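3.2 Audience survey

The second part of my project looked at how people in my year watch Flamthorpe, a crime drama set in a small harbour town. I chose it because the first season ran on a weekly schedule and the second was released all at once, so the same viewers could compare both.

I handed out a paper survey on a Tuesday and got 72 responses. Students were asked which season they preferred, how they watched it, and whether they talked about it with anyone between episodes. Four of the forms were left blank on the back page and I did not use them for the last question.

Most people said they liked the weekly season better, even though they finished the second one faster. The usual reason was the Dakix storyline - viewers had time to guess who was behind the break-in at the shipping office. Several wrote that they could not remember the middle of season two at all.

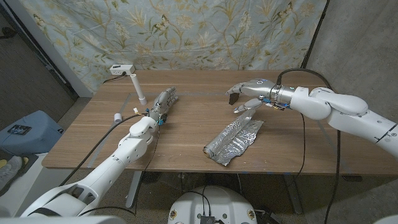 Figure 2. Two robotic arms over a wooden table.

Episode length came up more than I expected. The finale runs 90 minutes and a few people thought the scenes with Inspector Deltano should have been trimmed. Others said it was their favourite episode of the series.

My supervisor, Catalina Echeverría, suggested I also ask about favourite characters. I added this in February and got 21 replies, with Su well ahead of everyone else.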